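Batcombe Hearing File, Large

I started making this file after too many mornings in immigration court hallways, watching families dig through grocery bags for one birth certificate. It's a zip-around document case for people with a citizenship or detention case going on (and for the relatives who end up carrying the papers, which was me for a long time!). It holds about 800 sheets before the zipper starts to complain. 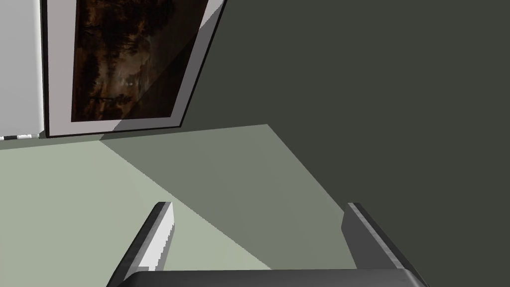 The inside has clear sleeves for originals, so you can show a certificate at the window without taking it out, and a row of blank tabs you label yourself. I left them blank on purpose. Everybody's case is different, and the printed tabs on the old Altska version drove people crazy. There are no metal rings in it either, but please call ahead anyway, as some detention centers want loose paper only.
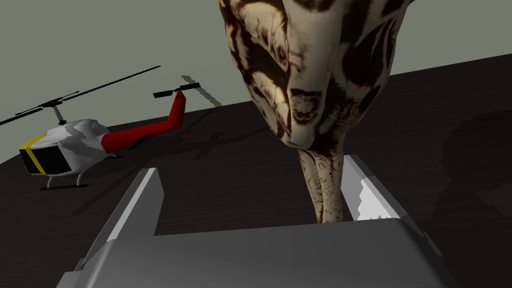
The back pocket was the most requested change from the first batch. It's wide, it has a soft lining, and it's for everything that isn't paper: snacks, a phone charger, something for a kid to hold during a long wait. A small toy giraffe with brown and cream blotches all over would ride along in there just fine, so long as you don't mind the case bulging a bit.

So far 3,403 of these have gone out, and 1,671 of them went to legal aid offices at the bulk price. Write to me if you're one of those and I'll set you up.

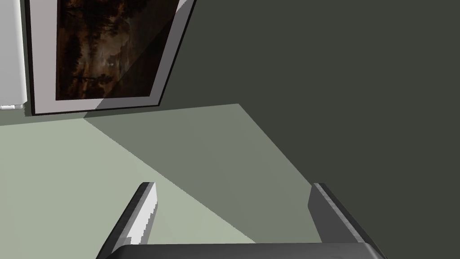 M. Begay

Colors: navy or gray. The strap is sold separately, and the Winberg one fits too. Wipe it clean with a damp cloth and keep it out of the dryer. New stock comes in July.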